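Section 2. Planning and Budgeting for a Tornel Cell

Read this section before you place an order. It covers a two-arm bench cell for cable handling.

2.1 Set the scope

1. Write down the parts the cell will pick up. List the thinnest one first. For cable work, measure both the cord and the plug housing, as the fingers must open past the wider of the two.

2. Decide whether parts will hang or lie flat. Hanging parts need clear space behind them.

3. Choose a plain backdrop in one color. Black cords are easy to pick out against blue.
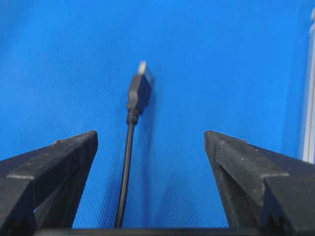
4. Send the list to your Urum sales contact with the quote request. Quotes are valid for 80 days.

Note: Fingers are wear items. Put them on the supplies line of the budget and keep them off the equipment line.

2.2 Price the arms and grippers

1. Enter the base price of each arm.

2. Add one gripper kit per arm. The kit (part 428) includes the wrist bracket, housing and screws. Cables are sold separately. 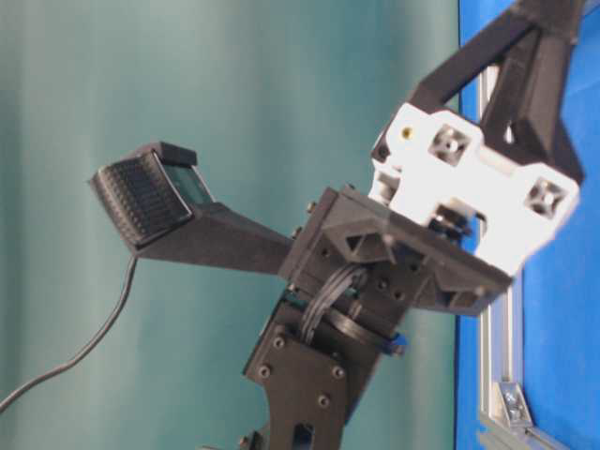 3. Add one spare cable set per arm. Lead time is 11 weeks, so order spares with the first shipment.

4. If you print your own brackets, budget for material and one failed print of each part.

Caution: Do not mix Villalobos brackets with Tornel housings. The hole spacing is different and the screws will strip.

2.3 Plan the bench and frame

1. Measure the bench. Allow 59 inches of clear width for two arms.

2. Order the aluminum extrusion cut to length. Cutting it in house takes a proper saw and a lot of filing.

3. Count the corner brackets on your drawing, then order a few extra along with the bolts.

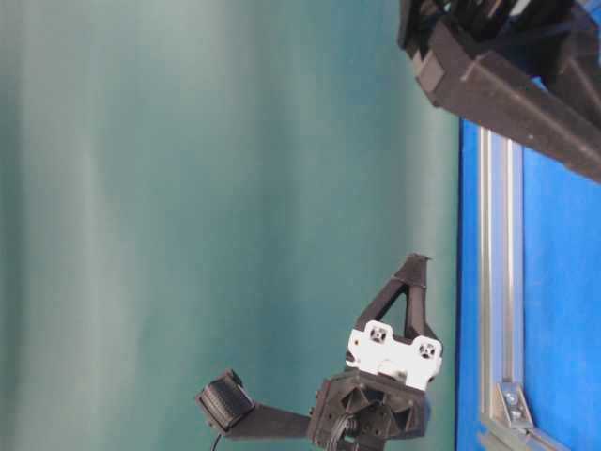
4. Leave slack in every cable at the wrist. Check it with the arm at full reach before you fix the lengths on the order form.

5. Add curtains or fabric panels last. Sata supplies both, but any matte cloth will do.

Note: Freight and installation are quoted apart from hardware. Get both in writing.

2.4 Approval

Send the completed worksheet to Ginette Carré in Planning. Orders received after May ship in the next budget year.

Section revised September 28, 2023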